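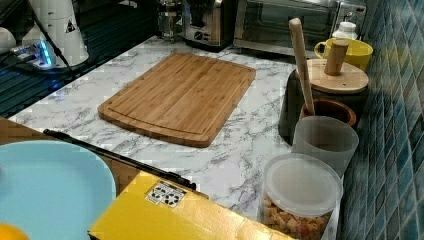 The cutting board at the center of the club's fall project, on the marble-patterned counter.

The Long Way to a Sandwich

By the Korletey staff
Oct 5, 2021

The assignment fits on an index card: pick up a slice of bread, set it down on the cutting board, and leave it there in one piece. Students in the Plukby robotics club have been working on it since the start of the school year, and they expect to keep at it into November.

The club meets at Nerkstead, a community school with more interest in engineering than money for it. Past seasons went to wheeled robots that pushed blocks around a taped-off floor. This year the members voted for kitchen work. They wanted a job their families would understand, and they wanted one where a small mistake would show.

It has shown. Bread bends. A gripper that closes too far leaves a dent, and one that stops short drops the slice on the way over. The students write down every attempt in a shared notebook, with the settings used and a one-line note on what went wrong. The goal for the season is 300 logged attempts. They had 54 when we visited.

The cutting board gets more attention in the notebook than anyone planned. It was chosen because it looks different enough from the counter for the software to pick it out. Then the members found that the groove near the edge mattered too. A slice set down across it sits unevenly, so the target was moved in toward the middle of the board.

Another early question was whether to clear the counter. One group wanted it bare. The other said a kitchen has a toaster and a coffee press and a pot of spoons in it, and the arm had better learn to work around them. The second group won the vote -- by 2 -- and the counter stayed furnished.
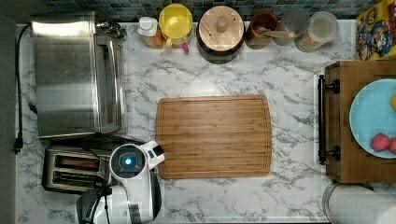
Members work in teams of six. One student runs the arm, one watches the clearance around the appliances, and one keeps a hand near the stop button. The others handle the notebook, the code and the bread. Jobs change at every meeting, so the strongest programmer in the club also spends a good part of the fall sweeping up crumbs.

The software is built on Clolleo, a motion planning package the students learned over the summer. Most of their own code deals with the last few inches before the gripper lets go. That part has been rewritten more often than any other, and the newest version is slower than the one before it. The members say they can live with slow.

In November the club will show the project at an open evening for families. The plan is one slice, placed on the board with visitors watching. A second slice on top of the first is listed in the notebook under "maybe," next to a note about buying firmer bread.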